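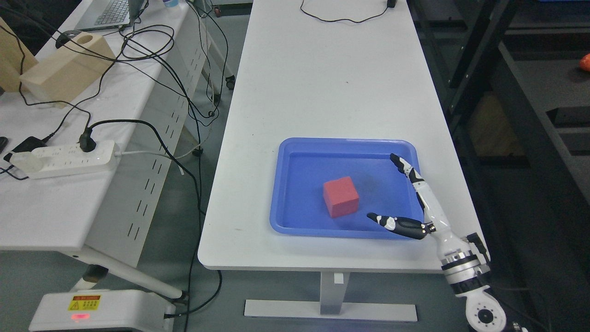
Page last changed: May, Tuesday, 9:00

Home | Units | Readings | Contact

Unit 7 – Asset Recovery and Public Office

Students should distinguish a commission's power to inquire from a prosecutor's power to charge. In the Pumton case, the inquiry heard 99 witnesses and referred two former officials for prosecution. Payments to Enent and Varent amounted to over 978 thousand dollars – most of it under a single contract.

Read the Chung report, chapter 9, before the seminar. Written answers go to Su-bin Bae.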